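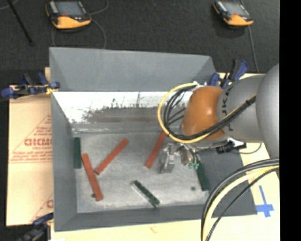

Bins, bars and bits — the sorting corner at Umavine

Updated 07/07/2022

Quick page, sorry, been meaning to get these up since November. Captions are short becuase I'm typing between jobs. The corner is where loose stock ends up before it goes out to Zabala, and people keep asking what's in there. Red bars, green bars, other oddments. Bins that have seen better days. Most of the page is notes until I get round to the rest of the gallery.

The grey bin
Same big open-top one we've had since the move from Luleo. Sloping sides, flat bottom. White finish on the inside of the far wall is scratched to bits — dark ragged marks right through it. Bottom is worn and blotchy. Still holds bars, so it stays.

Red and green
Slim bars, both colors, all in together. Red ones leaning every which way. One green up against the left wall, nearly straight. Dark green is harder to spot against the grey than you'd think, red jumps right out. If you are picking by eye do the green first while you're fresh.

Under the bin
Pale tan sheets, a lot like cardboard. Keep them under there please. Dark floor shows every scuff and dragging a bin across it makes a noise you can hear in the front office.

Lengths
Reds are the 90 batch, greens are 87. Three millimeters, easy to mix up in a hurry, so the color is the thing to go by. Don't go by the old Ovo labels, those were printed for the last lot and half of them are wrong.

Bundling
Bundles of 18, one color per bundle, tape at both ends. Not string. The string bundles came apart on the Zabala run and we were fishing bars out of the van for a week.

Cartons
72 bars to a carton, four bundles, no extras thrown in on top. Bent ones go on the shelf by the door, scratched ones are fine to ship. Write the color on the short side of the carton — long side faces the wall once its stacked and then you can't read it.

Still to do
Wipe down the inside of the bin, that smeary strip along the far wall is bugging me. New labels. A second bin so the colors can be split up before they get to the bench. More pictures when the next load is in.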